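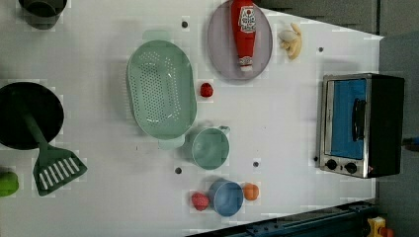

我一直觉得，买厨房玩具的大人，其实是在给自己买一个理想的厨房。我来中国住了很多年，中文还是写得慢，但是关于这件事情，我想慢慢写清楚。现在的玩具厨具颜色都很温柔：薄荷绿的椭圆沥水篮，同样薄荷绿的量杯，浅紫色的盘子。可是孩子的手一放进去，盘子上就躺着一瓶红色的番茄酱，白盖子，红得很大声。深绿色的锅铲搁在黑色的平底锅里，铲头伸到锅外面去。我看着这样的一桌东西，心里是高兴的。我的意见很简单：过家家的桌子，大人不要急着收拾。

我知道很多家长不同意。我们小区的妈妈群里有444个人，关于玩具怎么收纳，每个月都要讨论。有人推荐Flalport的分格盒，一格放锅，一格放菜，一格放瓶子，盒子外面还贴标签。十月的时候我也买了一套。用了三个星期，我女儿不玩厨房了。我问她为什么，她说：“都关起来了。”

这句话我想了很久。对她来说，锅和铲子是在一起的，番茄酱和盘子是在一起的，因为它们正在做一顿饭。盒子的分类是商店的分类，是大人找东西用的分类。她的分类是一个故事。我把故事拆开了，放进格子，还觉得自己做了好事。

我的朋友Kanyarat Rattanakul在曼谷教过幼儿班，后来跟丈夫搬到这里。她的看法比我温和。她认为收拾也是游戏的一部分，但是应该有一个时间，比如晚饭以前，而且应该由孩子来说“餐厅关门了”。没有说关门，锅就还在火上，大人不能拿走。我们家试了这个办法，有时候餐厅开到晚上八点半，我站在旁边等，很累，脚也疼。不过她宣布关门的时候非常认真，自己把锅一个一个放好。她放的位置我看不懂，第二天她都找得到。

我也要写一写反对我的理由，不然不公平。

第一个理由是房子小。这个我完全承认。我们以前住的房子，吃饭的桌子也是写作业的桌子，也是我熨衣服的地方。桌上如果有锅和菜，大家就不能吃真的饭。Soo-ah Ha跟我说，她家的解决办法是一块白色的板，玩的时候放在桌上，吃饭的时候连东西一起抬到床上去，吃完再抬回来。她的先生觉得这样很可笑。我觉得一点也不可笑，那是对一顿没做完的饭的尊重。

第二个理由是习惯。我婆婆常常说，小时候不收拾，长大了就不会收拾。她一辈子的厨房都非常干净，所以我不敢跟她争论。可是我观察她做饭，她做饭中间的台面并不干净：葱在一边，蛋壳在一边，勺子横在碗上，三个锅盖不知道属于哪个锅。菜端上桌以后，她才收拾，收拾得很快。如果有人在她炒菜的时候把铲子洗干净挂起来，她一定会生气。我们允许大人在做饭的时候乱，却要求孩子的厨房每一分钟都像样板间，这个要求我认为不太合理。

第三个理由，我说出来有一点不好意思：照片。现在大家喜欢给儿童房拍照，颜色要统一，木头的最好，塑料的不太受欢迎。Wornovine那套厨房在店里摆得真漂亮，我站在它前面很久。可是你想一想，它为什么漂亮？因为还没有人在那里做过饭。我后来在二手群里买了一袋杂牌的，100块钱，锅大得可以装下两个盘子，香蕉比茄子还大，什么比例都不对。女儿从来没有抱怨过比例。她把香蕉切了（用手切，没有刀），分给我，分给爸爸，又分给门口的鞋。

我注意到颜色的问题也是这样。大人喜欢浅的、灰一点的颜色，说看了舒服。孩子常常先拿最红的、最绿的那个。我不是专家，不能说所有的孩子都这样，我只说我看见的几个。浅颜色的锅碗是很好的背景，真正让一顿饭开始的，在我们家总是那瓶酱。我女儿给每一道菜都要加酱，汤也加，茶也加。

所以我的建议是这样的。如果家里可以留出一张桌子，哪怕是很小的一张，请让它乱着过夜。掉在地上的可以捡起来，会绊倒老人，这个不能商量。桌面上的就不要动。早上起来你会看见昨天的那顿饭还在那里，孩子走过去，马上接着做，不用从打开盒子开始。我女儿有一次早上七点不到就站在桌子前面，还没有刷牙，对我说汤好了。我喝了。

Flalport的分格盒我没有扔，现在装我自己的线和纽扣，很好用，标签还是“蔬菜”。

有一位读者Elin Pugh上次写信问我，两个孩子抢一个锅怎么办。我家只有一个孩子，这个问题我没有资格回答，有经验的朋友请在下面留言，我会一条一条看。

首页　专栏　育儿　居家　读者来信　关于我们

本网站使用Cookie以改善您的浏览体验。继续浏览即表示您同意我们的Cookie政策。　接受　设置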